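Home Workshop Notebooks Materials Contact

Weaving Workshop Notebook
Entry for December, opened 8:40 a.m.
Loom: Wornametti floor dobby, large weaving room
Entered by: Styliani Konstantinidis
Checked by: Santosh Awasthi

Purpose of this entry

This entry records the fault in the sample blanket for the Sembiring upholstery cloth, the work done on the loom, and the state in which the loom was left. It continues from the previous entry, in which the warp was beamed and threaded by Apinya Khamphan. Colleagues who take over the loom should read the section on the take-up before weaving.

Condition at the start

The warp is Dretex two-ply worsted, undyed, 3,000 ends. It had been under tension overnight, contrary to the usual practice of this workshop. The tension was let off at the ratchet, the cloth was allowed to relax for the length of the morning meeting, and the warp was brought back up. No broken ends were found. Two crossed ends near the left selvage were corrected at the heddles before weaving began.

The first section of cloth, woven by Fongchan Meesuk, showed light and heavy bars across the full width. The bars were faint on the table and plain against the window. The specification calls for 34 picks to the inch. Measured with the glass at several places, the cloth was close in some bands and open in others, and the change from one to the other was gradual. This argued against a fault in the beat, which would normally leave a sharp line where the weaver stopped and started again.

Possible causes considered

Uneven beat. Mr. Meesuk and the undersigned each wove a short length at the same speed with the same shuttle. The bars appeared in both lengths with the same spacing. The weaver was therefore ruled out.

Weft yarn. A fresh pirn was wound from a different cone. The bars continued across the change without interruption. The yarn was set aside as a cause, although the older cone is noticeably drier to the hand and should be kept in the cupboard with the humidity tray.

Let-off. The warp beam brake cord had glazed where it passes over the drum. It was replaced with new cord, and the weight was moved one notch outward. The tension felt steadier at once and the shed cleared better on the back shafts. The bars became fainter but did not disappear.

Take-up. With the let-off corrected, attention turned to the cloth beam. The distance between one heavy bar and the next was marked on a paper strip and compared with the travel of the cloth roller. The two agreed. The fault was therefore repeating once for each turn of the roller, and the roller or its gear had to be the source.

Inspection of the take-up

The guard was removed at 11:15 a.m. The large gear on the roller shaft has 143 teeth and showed no chipped or missing teeth. Old grease had packed hard at the root of the teeth over one part of the gear, mixed with lint and what appears to be sizing from some earlier warp. At that point the smaller gear was being pushed outward slightly as it passed. The bracket that carries the smaller gear was also loose on its bolts, so that it gave way under the pressure and returned afterward.

Either condition might have gone unnoticed alone. Taken together they account for the spacing of the bars and for their soft edges.

Ms. Khamphan pointed out that the same bracket was noted as loose in the spring entries, when the loom carried the blanket warp. The note was made in pencil on the inside cover and was never carried forward to the repair list. The pencil note has now been copied into the list and struck off as complete. Remarks of this kind should be entered on the list the same day.

Work carried out

The packed grease was picked out with a wooden skewer and the teeth were brushed with solvent on a stiff nylon brush. Paper was laid over the cloth and the reed before the solvent was opened. Metal picks were not used. The gear was wiped dry and given a thin coat of Groltier gear grease, worked in by turning the roller by hand through several full turns. The excess was removed. The previous practice of adding grease without removing the old should stop, as the lint in this room is heavy for most of the winter.

The bracket was taken off, cleaned on its seating face, and refitted. The old lock washers had flattened and were replaced. The bolts were run in by hand, the gears were set with a slip of writing paper between the teeth, and the bolts were then tightened in turn. The paper came out marked evenly and was not cut through. It is taped to the facing page for comparison at the next service.

The sand roller covering was examined while the guard was off. It is worn smooth toward the right side and will need to be replaced before a slick warp is put on. It is adequate for worsted. Bernadette Lacroix has agreed to order the covering together with the reed cleaner.

Result

Weaving resumed at 2:30 p.m. A test length of 12 inches was woven in plain weave and in the specified twill. No bars were visible on the table, against the window, or under the side lamp. The pick count was correct wherever it was taken. The test length was marked at both ends with a red thread and should be cut off with the sample so that the finisher can see the change.

Mr. Awasthi wishes it recorded that a satisfactory length in the gray state does not settle the matter. Faint bars sometimes return after scouring, when the yarn has bloomed and the spacing has settled. The sample will be washed by hand in warm water with neutral soap, rolled in a towel, and dried flat. It will not be pressed until it has been looked at.

Ms. Khamphan disagrees with the drying method and would prefer to dry the sample under light tension on the frame, as the finisher will do with the full length. The difference is worth testing. The sample will be cut in two and each half will be finished by one method, with the halves labeled on the selvage in stitched thread.

Open items

- Replace the sand roller covering when received.
- Check the bracket bolts after the first full day of weaving.
- Move the older weft cone to the cupboard with the humidity tray.
- Confirm with the Sembiring office whether the red marking thread may remain in the cloth sent to them.
- Write up the let-off weight position on the loom card.

Storage of small hardware

The flattened washers were discarded. Spare nuts and washers for the take-up are to be kept in the drawer unit and returned to it at the end of each session. Hardware should not be left on the breast beam or in the bench trough, where it can work its way into the cloth roll.

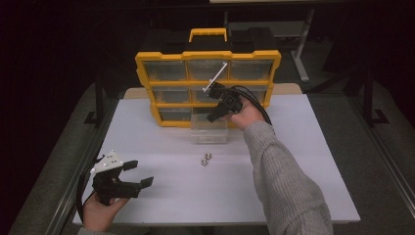

The guard has been refitted and the warp tension released for the night. The lease sticks remain in place behind the shafts and should not be moved until the threading has been checked against the draft once more. Ms. Khamphan will weave the first full repeat in the morning, and the pick count is to be entered at the start and end of each pirn.

S. Konstantinidis
Closed 5:20 p.m.

2 comments | 5 shares

Back to top | Contact the workshop | All rights reserved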